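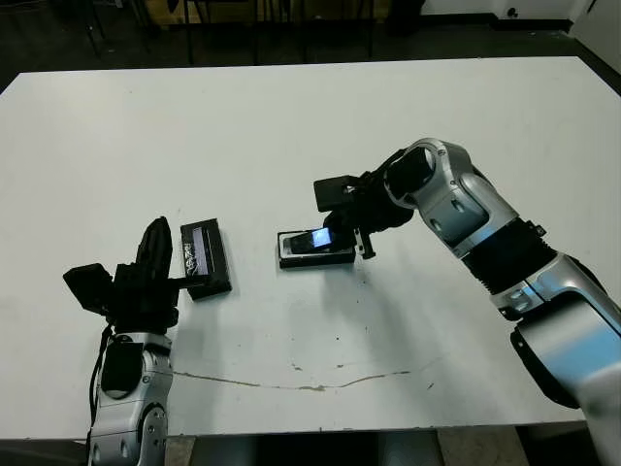

흰 작업대. 케이스에 든 스마트폰과 검은 사각 기기.

5월, 오전 작업

Keltlow 현장 녹음 건을 이어서 정리함. 어제 Baldur Lund가 넘겨준 녹음은 전부 Gikville 하천 하류에서 받은 것이고, 물소리 아래에 깔린 저음 험이 문제다. 처음에는 전원 쪽을 의심했는데 배터리로만 돌린 파일에도 똑같이 들어 있었다. 전원은 일단 제외.

스펙트럼을 보면 100 Hz에 뾰족한 봉우리가 하나 있고 그 배수 자리에도 낮은 것들이 이어진다. 하류 쪽 양수장 변압기 소리가 공기로 넘어온 것 같다. Elínborg Thorlacius는 마이크 스탠드를 타고 올라온 진동이라고 본다. 둘 다 가능성이 있어서 나눠서 확인하기로 했다.

오전에 한 것:
1. 원본을 복사해서 작업용 폴더에 따로 둠. 원본은 읽기 전용으로 바꿈.
2. 100 Hz에 좁은 노치 하나. 험은 많이 줄었지만 물소리 아래쪽이 약간 비는 느낌.
3. 노치 폭을 더 좁히고 배수 쪽은 손대지 않음. 이쪽이 듣기에 낫다.
4. 2000 Hz 위로는 건드리지 않음. 새소리가 전부 그 위에 있고, Bernadette Hutchins가 쓰려는 부분도 거기다.

파일 7번은 따로 메모. 중간에 바람막이가 마이크에 닿는 소리가 두 번 난다. 잘라 내면 물 흐름이 끊겨서 티가 난다. 앞뒤를 길게 겹쳐 붙여 봤는데 헤드폰에서는 괜찮고 스피커에서는 아직 들린다. 다시 할 것.

노이즈 제거 플러그인은 쓰지 않기로 함. 물소리 자체가 잡음하고 거의 같은 모양이라 프로파일을 어디서 따도 물이 같이 깎인다. 지난번 Porkgate 건에서 이미 해 봤고 결과가 금속성으로 변해서 전부 되돌렸다. 그때 설정값은 예전 노트에 있으니 궁금한 사람은 그쪽을 볼 것.

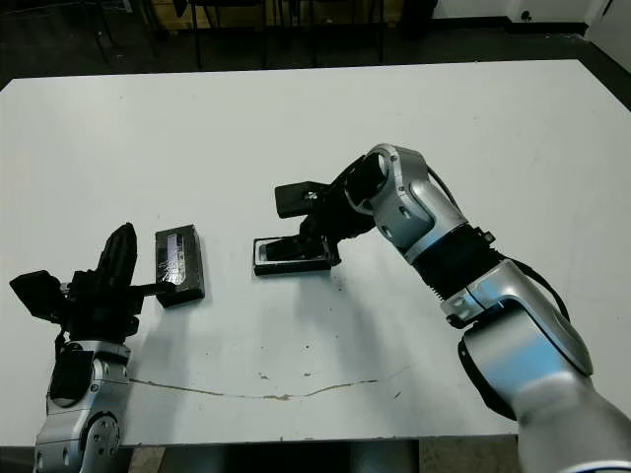

흰 상판과 검은 사각 물건 둘.

오후 2시 이후

마이크 스탠드 확인. 다리 밑에 펠트를 깔고 바닥을 손바닥으로 치면서 녹음, 펠트를 빼고 같은 자리에서 다시 녹음. 펠트가 없을 때 저역이 확실히 더 올라온다. 다만 이건 손으로 친 충격이고 계속 이어지는 험하고는 성격이 달라서, Elínborg 말이 맞다고 쓰기에는 부족하다. 현장에서 스탠드에 세운 것과 줄에 매단 것을 동시에 받아 비교해야 한다. 장소는 같은 하류 지점, 시간은 양수기가 도는 시간대로 맞출 것. 가동 시간은 Baldur가 양수장에 물어보기로 함.

레벨 문제도 하나 나왔다. Gunnlaugur Dalsgaard가 받은 파일은 다른 것보다 많이 작다. 게인을 올리면 프리앰프 잡음이 같이 올라오는데, 물소리에 묻혀서 실제로는 거의 안 들린다. 조용한 구간이 없는 녹음이라 그냥 올려서 쓰기로 함. 새벽 녹음이었으면 못 썼을 것이다.

파일 이름 규칙을 다시 적어 둔다. 장소, 지점, 순번 순서이고 띄어쓰기 대신 밑줄. 이번에 받은 것 중에는 장소가 빠진 것이 섞여 있어서 Gikville인지 Holst인지 들어 보고 구별해야 했다. Holst 쪽은 멀리서 차 소리가 들려서 구별이 되긴 한다. 다음부터는 녹음 시작할 때 장소와 지점을 말로 넣어 주면 좋겠다.

모니터링은 헤드폰으로 먼저 하고 스피커로 한 번 더 들었다. 왼쪽 스피커 저역이 오른쪽보다 부풀어 들리는데 벽 모서리에 너무 붙어 있어서 그런 듯하다. 조금 앞으로 뺐더니 나아졌다. 바닥에 테이프로 위치를 표시해 뒀으니 옮기지 말 것. 노치 폭을 정한 것은 스피커를 옮기기 전이라서 그 판단도 다시 들어 봐야 한다.

Roel Verbruggen이 납품 형식을 물어 왔다. 스테레오 한 벌, 모노 한 벌. 모노로 합쳤을 때 물소리가 얇아지는 파일이 있어서 그건 왼쪽 채널만 쓰는 쪽으로 생각 중. 마이크 간격이 넓었던 것들이 대체로 그렇다. 합친 것과 왼쪽만 쓴 것을 둘 다 보내고 Roel이 고르게 한다.

남은 것
- 7번 파일 겹침 구간 다시
- 스탠드와 줄 비교 녹음, 날짜는 Baldur 답을 받고 정함
- 노치 적용한 것과 안 한 것을 Bernadette에게 같이 보내기
- Holst 파일 이름 고치기
- 펠트 새로 사기. 지금 것은 한쪽이 눌려서 납작하다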